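食品工艺学讲义 第七讲
挤压膨化食品的结构形成与质构评价

更新日期:2021-04-11
适用:食品科学与工程专业本科三年级
先修内容:第三讲(淀粉糊化)、第五讲(水分活度与玻璃化转变)

一、本讲范围

本讲讨论直接膨化型挤压产品,即物料离开模孔时即完成膨胀、后续只做干燥与调味的产品。间接膨化(先制坯、后油炸或热风膨化)放在第八讲。即食谷物、组织化蛋白不在本讲范围内。

二、过程概述

原料以玉米糁最为常见,也可用大米粉、马铃薯颗粒粉或其混合物。物料进入机筒后依次经过输送段、压缩段和熔融段。在熔融段,剪切和加热使淀粉颗粒失去结晶结构,形成连续的黏弹性熔体。此时机筒内压力高于该温度下水的饱和蒸汽压,水保持液态。

熔体通过模孔后压力骤降至常压,过热水迅速汽化,在熔体中形成气泡并推动其膨胀。水分蒸发带走热量,熔体温度下降,黏度上升。当基质温度降到玻璃化转变温度以上不远处时,泡孔壁不再能随蒸汽压力拉伸,膨胀停止;部分产品在这一阶段会出现回缩。继续冷却、干燥后,基质进入玻璃态,泡孔结构固定。

三、泡孔结构的形成

泡孔形成可分为四个阶段。

1. 成核。核点主要来自熔体中夹带的微小空气、未完全熔融的颗粒以及外加的惰性粉末。碳酸钙、麸皮细粉均可增加核点数。

2. 生长。驱动力为泡内蒸汽压与外界压力之差,阻力为熔体黏度与表面张力。高水分时蒸汽来源充足,但熔体黏度低,泡壁易破。

3. 合并。相邻泡孔间的壁膜变薄破裂,形成较大的不规则空腔。合并严重时截面可见贯通孔道,产品表面粗糙。

4. 固化。由水分损失和降温共同决定。固化过慢,产品回缩;固化过快,膨化不足。

径向膨胀与轴向膨胀并不同步。熔体弹性高时以径向为主,黏度低时轴向比例增加。因此只报告径向膨化率不足以描述产品,应同时给出比长度或体积密度。

四、主要工艺变量

进料水分。直接膨化产品通常采用较低的进料水分。水分升高,机械能输入减少,产品密度增大,质地变硬。

螺杆转速。转速升高,剪切速率增加,停留时间缩短。过高时淀粉降解,产品溶解度上升,咀嚼时粘牙。

机筒温度。影响熔体黏度与模孔处的蒸汽压力。温度过高时表面出现爆裂与焦斑。

模孔几何。长径比影响压降,入口锥角影响流动的稳定性。切刀转速与模面间隙决定单粒长度和端面形态。转盘式挤压机的出料在定子与转子间受到扭转,产品呈不规则弯曲的瘤状,不同于模孔加切刀得到的规则圆柱或球形。

五、单位机械能耗的计算

单位机械能耗(SME)定义为输入物料的净机械能与物料质量流量之比:

SME = 2π × n × T ÷ m

式中 n 为螺杆转速(r/s),T 为净扭矩(N·m),m 为质量流量(kg/s),结果单位为 J/kg。

算例:n = 5 r/s,T = 147 N·m,m = 0.05 kg/s。代入得 SME ≈ 92363 J/kg,即 92.4 kJ/kg。计算时须先扣除空载扭矩。学生报告中常见的错误是直接使用电机额定功率,结果偏高。

六、质构评价

1. 体积密度。采用小米置换法。每个处理取 12 粒,逐粒称量并测定体积,报告均值与标准差。称量前样品在干燥器中平衡。

2. 压缩试验。平板探头,恒速压缩。从力与位移曲线读取最大力、峰数和平均跌落力。峰数多而单峰小,对应细密泡孔的酥脆感;峰数少而跌落大,对应粗孔厚壁的脆硬感。

3. 吸水指数与水溶性指数。样品粉碎过筛后测定,用于判断淀粉降解程度。

4. 感官评价。评价员在隔离小间内完成,样品以随机三位数编码。描述词限定为硬度、酥脆度、粘牙性、残渣感四项,不设总体喜好分。

七、外观记录

外观记录包括轮廓、表面起伏和色泽三项。单粒样品置于无光泽的灰色台面,以减少反光对颜色判断的影响。瘤状产品须记录长轴方向及两端粗细差异,轮廓不规则者不以直径表示尺寸。 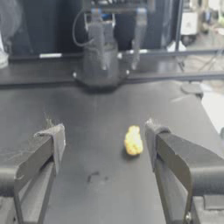
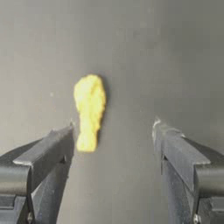
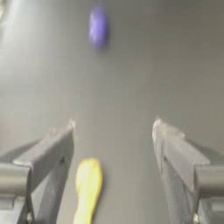
八、贮存期间的质构变化

膨化产品出厂水分低,处于玻璃态,断裂时表现为脆性。吸湿后水分起增塑作用,玻璃化转变温度下降。当其降至室温附近时,泡壁由脆性断裂转为塑性变形,力与位移曲线的锯齿消失,曲线趋于平滑。

需要注意,脆性的丧失往往先于玻璃化转变发生。小分子运动及局部链段松弛在玻璃态下已可影响断裂行为,故不宜以玻璃化转变温度作为唯一的贮存界限。

含油调味层另有氧化问题。泡孔结构比表面积大,油脂渗入后与氧接触充分,包装通常采用充氮并配合阻隔膜。

九、课后作业

1. 说明进料水分升高时体积密度上升的原因,须同时讨论熔体黏度与机械能输入。

2. 某次试验中净扭矩不变,螺杆转速加倍,质量流量也加倍。判断 SME 的变化,并说明产品性质是否必然不变。

3. 绘出新鲜样品与吸湿样品的力与位移示意曲线,标注峰数与平均跌落力的读取方法。

作业以纸质形式提交,计算题保留三位有效数字,单位缺失按错误处理。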